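Subject: Re: [kulon-allotments] Strawberry runners and the water rota

On Wednesday a member wrote:
> Are we still buying runners from Rilville this year? Last time
> half of mine came up as leaf and no fruit. Also, is the tap
> by the lower gate back on?

The tap is back on, but the pressure is poor before 8 in the morning. Please don't leave hoses running while you go for tea.

On runners, I would go to Kodano this time. They sell in bundles and will deliver to the Kulon gate if we order 400 or more. Last May we ordered 600 and planted nearly all of them.

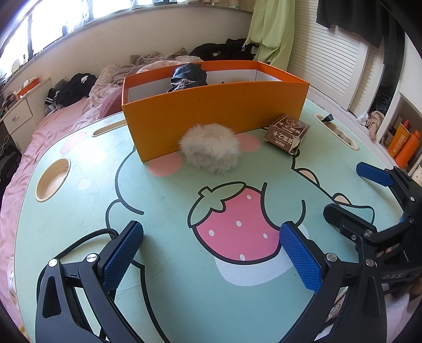

If you lost plants, check the crowns before you blame the supplier. Mine were set too deep and rotted - my own fault. Keep the crown level with the soil and take the flowers off for the first few weeks.

Straw is in the shed, 2 bales per plot. The netting is on the top shelf and needs mending before it goes out.

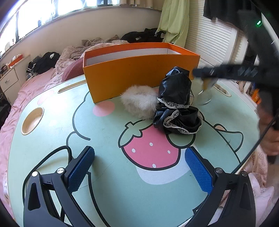
Strawberry print on the green table.

Send me your numbers off list and I'll put the order in.

Zariņš
Plot secretary, Kulon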